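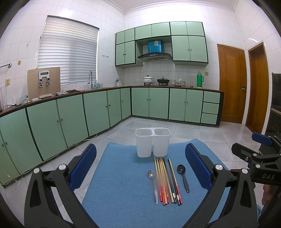
Chopsticks, two spoons and the double cup, laid out on the blue cloth in the green kitchen.

The Chopstick Drawer: A Small Gallery

Welcome to the kitchen pages! This part of the site is for the little things that get used every single day and almost never get looked at, and I've been wanting to do chopsticks for ages. Regular readers know I have a weakness for them. I love a mixed lot most of all — the kind that builds up in a real kitchen, where one pair came from a market and another came with a set of bowls and one poor stick lost its partner years ago and nobody can bear to throw it out.

My thanks to Kwaku Mensah, who let me poke around in the cupboards one October morning and made a very good pot of ginger tea while I did it. The kitchen is in the old Drullmont building, on the ground floor, and I could go on about those light green cabinets for a whole page. The darker green edging on the doors! The little round knobs! I've asked what the paint is called and will add it if I ever find out.

The light wooden ones with the red and orange patterned handles are the stars for me. There's so much going on in such a narrow strip of decoration, and the rest of the stick is left plain, which is how I like it. Food goes at one end and flowers at the other. I have some at home that are patterned all the way down and I never reach for them, they feel too fussy for a Tuesday-type supper of noodles and whatever greens need using up.

The black one lying beside the plain wooden one makes a lovely contrast. Kwaku says he grabs whichever two come to hand and eats with a mismatched pair half the time. I was brought up to match them (my aunt would send you back to the drawer) but I've come around to his way of doing it. Two sticks of the same length and near enough the same thickness will get along fine whatever color they are. It's when one is longer than the other that your hand starts to complain.

I do like a spoon in the mix too. The silver metal one has a small oval bowl and a slim handle, and a spoon of that shape is what I want for stirring tea or getting the last of the chili oil out of a jar. The glossy black one is rounder, and I'd put a rounder spoon next to a bowl of soup every time. I'm a soup person from the first cold day until well into spring, so you can guess which one I'd fight for.

And then the holder, two white cups joined together! I'm fond of the twin-cup kind because it ends the argument about where things go. Salamatu Opoku, who reads every one of these pages before I put them up and fixes my spelling, keeps chopsticks on one side of hers and spoons on the other, and she's strict about it. Mine is a free-for-all. I once paid 300 for a hand-thrown pottery one on a trip, in a currency I hadn't quite worked out yet, and it tips over if you look at it. A plain plastic one with a decent rim has done me better service.

A few notes on looking after a collection like this, as I get asked a lot. Wash wooden chopsticks by hand, soon after the meal, and don't leave them soaking. Dry them with a towel and then stand them up with the eating ends in the air. Keep them out of the cup until they're dry all the way down, or you'll get that dark ring at the bottom that never really goes away. The cup itself wants a proper scrub with a bottle brush every week or so. Mine gets forgotten and I regret it every time.

If you're sorting a drawer of your own, spread everything out on a cloth first. It's such a satisfying job! Lay them all facing the same way, tips together, and the odd ones show themselves in no time. I did mine last winter on an old Ofori tablecloth and found 13 sticks without a partner, plus a crab pick I'd blamed my brother for losing.

Two cups with a narrow gap between them and a little bridge joining the rims. Look at the silver band on the black chopsticks as well — I'm a sucker for a bit of silver.
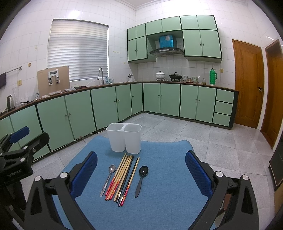 How do I know when it's time to replace a wooden chopstick?
Run your thumb down it from top to tip. If it feels fuzzy or splintery, or you can see a crack, retire it, and do the same with any that have warped or smell musty after washing and drying.

I've had a run of messages since the rice bowl gallery went up, so a quick catch-up. The bowl with the fish on the bottom has been identified by a reader as an old Sovis pattern, number 2803, and she has 5 of them (I'm very jealous). The steamer basket page is nearly ready and only needs its captions. And yes, I'd love to see your own chopstick drawers, the messier the better! Send them through the Flikgate album as before, and tell me which pair you always reach for and where it came from.

Next up is ladles. Kwaku has already promised me a look at his grandmother's, and Salamatu has one with a bent handle that she refuses to straighten.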